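Stastotance cell: progress report to Bravura, October 24, 2018
Prepared by Régis Caron, Lacerda
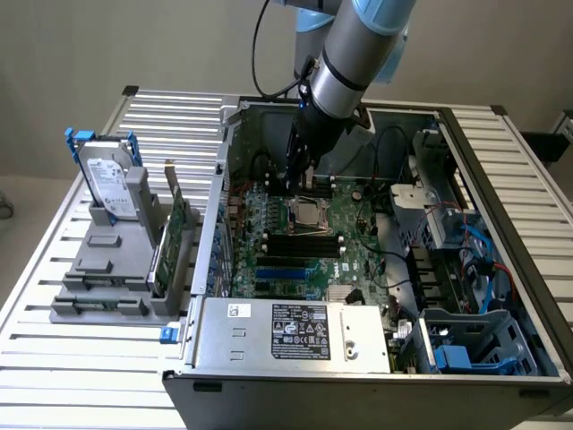 The reporting period was taken up mainly by the gripper fault logged during memory module removal. Work on drive and expansion card handling continued at a lower rate and is covered at the end.

Fault summary. On cycle 162 of the endurance run the gripper lost its position reference while closing on a module. The controller read the fingers as open and kept driving them shut. The arm then began its upward move with the module still latched at one end. The force limit stopped the arm after 24 mm of travel. One memory slot was damaged and the test board was withdrawn. The guard door was closed and no one was hurt.

Cause. The gripper cable had been clamped too close to the last joint. Repeated wrist rotation broke one conductor inside the jacket, and the signal dropped out only at certain wrist angles. Bench checks with the arm parked showed nothing wrong, and two days were lost replacing a gripper that was in working order. The fault was reproduced by turning the wrist slowly with the cable under a meter.

Corrective action. The cable has been rerouted with a longer service loop. The control program now compares finger position with motor current every 30 ms and stops the arm if the two disagree. Upward moves near the board are blocked until both module latches are confirmed open. Billetti has supplied a cable with a higher flex rating, which will be fitted when the second one arrives, so that a spare is on hand.

Effect on schedule. The endurance target remains 1000 cycles without operator help. The count was reset to zero after the repair. We expect to finish in December, later than stated in the work plan. No additional funds are requested; the replacement board and cables come out of the existing parts budget.

Other work. Drive removal is stable. Expansion card removal still fails when the card binds against its slot, and the pull angle is being adjusted.

Open item: Bravura to confirm whether the old cable should be kept for inspection.

3 comments
2 shares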